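Dividend recapture after a special distribution — how are you modeling it?

pseneviratne
Cassim paid its special in June and the price series I pull from Flenine shows a 15 percent gap on the ex-date. The adjusted series smooths it out, but the adjustment factor looks wrong to me. They appear to treat the special as a regular dividend and also scale share volume. Has anyone else run into this?

flekero_bag
Same with Sileno two years back. Use the unadjusted close and apply the factor yourself: one minus distribution over prior close. Volume should not be touched for a cash payment.

roy.shafiq
Disagree on applying it by hand. If you do that for one name and leave the other 683 on vendor factors, the cross section is inconsistent and your momentum ranks mean nothing. Either rebuild all of them or accept the error. 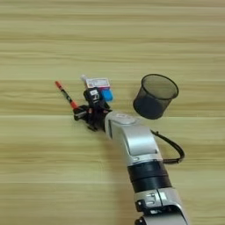 Robot arm over a light wood tabletop.

pseneviratne
Rebuilding all of them is 3,747 corporate actions in my sample. Most are plain quarterly dividends and the vendor factor matches mine to the fourth decimal. I would rather flag anything above 5 percent of prior close and check only those.

roy.shafiq
That threshold misses spinoffs. Flekero's spinoff was 2 percent of market cap and the factor was inverted. Small on one day, but it compounds through the whole back history.

flekero_bag
Spinoffs are a separate action code. Filter on code first, then size. Shafiq is right that the inverted one is ugly, but it's a coding error and a size filter was never going to catch it.

pseneviratne
OK. Code filter first, then 5 percent on cash only. Volume goes back to raw for anything that isn't a split.

roy.shafiq
Still think you should rerun the full set once, overnight, and diff it. Rights issues have their own problem — some vendors use the subscription price and some use the theoretical ex-rights price.

flekero_bag
Which one does Flenine use?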